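Community help > Garden and home > Cut flowers

Tulips going floppy by the second morning, what am I doing wrong?

Houshang Heydari

Hi all, hoping someone can put me out of my misery. I buy tulips every week in spring, always from the Abbasi stall by the station, and they look gorgeous when I get them in. By the next morning the heads are hanging over the side of the vase like they've had a heavy night. Same vase, tap water, the little sachet of food that comes with them. My mum swears by a copper coin, my neighbour says lemonade, and I've read that you should stick a pin through the neck, which sounds a bit brutal. Do any of these work? I've got people coming for lunch and I'd like the flowers to be upright when they sit down!

Last updated: July

prultero

Coin does nothing, modern ones are mostly steel anyway. Cut the ends and use cold water. Job done.

horkov_lane

I worked in a flower shop for 3 years and we got asked this constantly, so here goes.

First thing, tulips carry on growing after they're cut. They can put on a good inch in the vase and they lean towards the light too, so a bit of wandering is normal and you won't stop it completely. Turn the vase round each day and they'll at least wander evenly.

For proper flopping, do this as soon as you get in. Take a slice off the bottom of each stem with a sharp knife (scissors squash them), pull off any leaves that would sit under the water, then roll the whole bunch quite tightly in newspaper, right up past the heads. Stand the roll in a bucket of cold water somewhere cool for a couple of hours, or overnight if you can bear to wait. The stems drink and set straight. I've rescued some very sorry looking bunches that way. 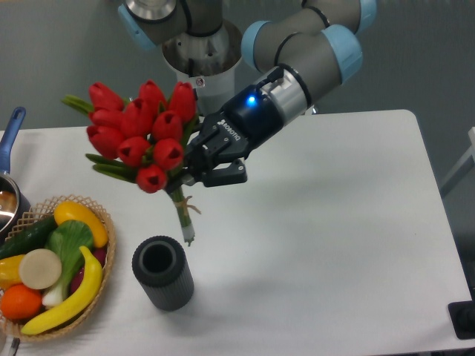
Then there's the vase. You want a tall one, at least half the height of the flowers, and it needs to be properly clean, I mean washing-up liquid and a bottle brush, not a quick rinse. Top it up every day because tulips are thirsty things. Keep them off the radiator and well away from the fruit bowl, as ripe bananas will finish them off in no time.

Oh, and if you're mixing them with daffs, stand the daffs in their own water overnight first. They leak a sap that tulips hate.

Lollex

Seconding the newspaper! Never had any luck with the pin, and the lemonade just made my water go cloudy and whiffy. I buy mine while they're still tight and a bit green at the tips, and they go on for days longer than the open ones.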